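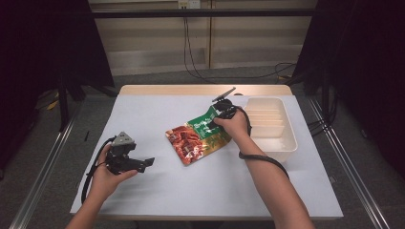 Flat snack pouch on the white worktable, green panel at one end and food picture at the other.

Home > Kitchen and Pantry > Storage > Shared spaces

Storing and checking flat snack pouches in a shared break room

Viewed 1466 times

Daly Tenant Office

Our office manages a shared break room on behalf of the tenants of one building. Snacks are kept in a low cupboard and set out on a white table for sorting before they are placed on the shelf. Most of the stock used to be boxed crackers and bars, which were easy to handle. In recent months tenants have asked for more savory items, and a growing part of the supply now arrives as flat, glossy pouches of the type used for seasoned or sauced meat snacks.

We would be grateful for guidance on the following matters.

The pouches do not stand up. When stacked flat they slide over each other, and the pile spreads across the shelf within a day. At our last stock check there were 37 in the cupboard, and the older ones had worked their way to the back.

We are also unsure how to find the date quickly. On several varieties the small print sits on a colored panel and is difficult to read under the break room lights.

Finally, one tenant has asked whether a pouch that feels puffed up should be removed even if its date has not passed. Our present instructions say only that "damaged items" are to be taken off the shelf, and opinions differ as to whether this covers it.

The cupboard is not refrigerated. We have no budget for new shelving, although a modest purchase of bins would be approved.

3 replies

Ornau Community Pantry

We handle a considerable number of these pouches and can describe the method in use at our site.

Pouches should be filed upright, in the manner of index cards, in a shallow open bin. The bin should be slightly wider than the short side of the pouch. If it is much wider, the pouches lean and fold at the corners. A folded corner is worth avoiding, as repeated creasing can weaken the seal. We use plain Isell bins, which are sold in sets, but any firm box of the right width will serve. A cut-down shipping carton did the job here for most of a year.

New stock goes in at the back of the bin and people take from the front. A card placed on the front of each bin should state this. In our experience the card must be large, and it must be replaced when it becomes greasy.

With regard to dates, the location varies by maker. Many print the date on the back near a seal, and some place it on a side panel. We recommend laying each new pouch face up on a clear, light-colored table, looking over the front, turning it once, and then writing the month on a small removable label. The label goes on the top edge, so that it can be read while the pouch is filed upright. "September" is sufficient for our purposes. Do not write directly on the packaging, as the ink rubs off glossy film and transfers to hands and to the other pouches.

A puffed pouch should be removed. Some snack bags are filled with gas at the factory and are meant to feel full, but a flat pouch of a variety that is normally flat should remain so. If one has swelled, take it off the shelf, keep it closed, and contact the maker or the store. Do not open it to check. The same applies to any pouch that is sticky on the outside or has a split seal. We suggest that you replace "damaged items" in your instructions with a short list of these conditions.

The table should be cleared before each sorting session and wiped with a damp cloth and mild soap, then dried. Pale surfaces are helpful for this work because spots of sauce or oil are easily noticed. Remaining items should be moved off the table altogether before wiping begins.

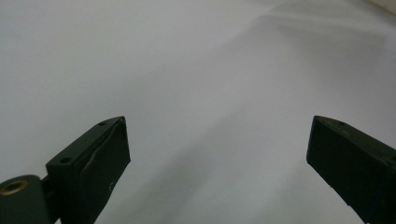
Pisis Shared Kitchens

We agree with the advice on filing upright and on swollen pouches. On labels we take a different view. Our members stopped reading them after the first few weeks, and old labels were left on stock that had been moved between bins. We now keep one bin per month and no labels on the pouches at all. Anything left in a bin at the end of its month is taken out and checked against the printed date. It requires more bins, and a small cupboard may not hold them.

Please also read the storage line on every new variety. Certain sauced products look identical to shelf-stable ones and are required to be kept cold. These should not enter an unrefrigerated cupboard at any point. We once had to discard a full delivery for this reason. Partly eaten pouches should not go back on the shelf either, whatever clip has been put on them.

Isell Road Residents

We use a shoe box and it works well. Ours is in Room 1335 next to the kettle, although the steam makes the box soft, so another position would be advisable.

Daly Tenant Office

Thank you for these replies. We will purchase three bins and begin with labels on the top edge, with the option of changing to monthly bins if the labels are not maintained. The wording on damaged items has been passed to the building manager for revision, and swollen, sticky, and split pouches will each be named in it.

One further point for Pisis Shared Kitchens: when you empty a bin at the end of the month and a pouch is still within its printed date, do you return it to the bin for the following month, or is it given away?

Pisis Shared Kitchens

It goes to the front of the bin for the month printed on it. If that month has no bin yet, we start one.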